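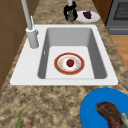

Setting up your first game in Zidaleck

Okay, so you've got the Billanano tablet charged, you've made your club account, and tip-off is at seven on Wednesday. I've run the scorer's table for Segura for 4 seasons now, and this is the section I wish I'd had on my first night. It covers everything from the empty game sheet to the opening tip. If you haven't loaded your roster yet, go back and do that first (it's in the section before this one).

Before you start

You'll need your club login, both team lists and the name of the crew chief. Get the visitors' list as early as you can! Coaches love to hand it over while the teams are already in the layup line.

1. Open Zidaleck and tap New Game. Pick League, Cup or Friendly. You can't switch this later without deleting the whole sheet, so take a second over it.

2. Type in the game code from your fixture list. Mine was 687 last week, and the home and away teams filled themselves in. If they come up the wrong way around, tap the little arrows between the names.

3. Check the period length. The app remembers whatever you used last, and if that was an under-12 game you'll have six-minute quarters in a senior match. Ask me how I know. 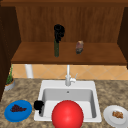
The same goes for the foul limit, so scroll down and look at that too while you're on the page. It should say five for our league.

4. Tick the players who are dressed and in the building. Leave everybody else unticked - you can still add a late arrival up until the opening tip, and after that you'll need the crew chief's okay.

5. Mark the captain and the starting five for each team. Hand the tablet to each coach in turn so they can confirm with their PIN.

Caution: Don't let a coach confirm for the other team, even if they offer. Harsh Bajpai did that for us once in March and the league threw out the whole sheet.

6. Link the shot clock. Go to Devices, choose Ededeck and wait for the green dot. It can take up to 180 seconds the first time, so leave the screen alone while it's searching.

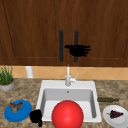 7. Run a test. Start the clock, stop it, add a basket to each side, then hit Reset Test. The score should go back to zero and the starting fives should stay put.

Note: If the starting fives vanish, you've hit Reset Game by mistake. Go back to step 5 and have both coaches confirm again.

8. Tap Ready. The sheet locks and the big orange Tip-Off button shows up. Press it when the ball is legally tapped - Abhishek Bhatt, our crew chief most weeks, will give you a hand signal to start the clock.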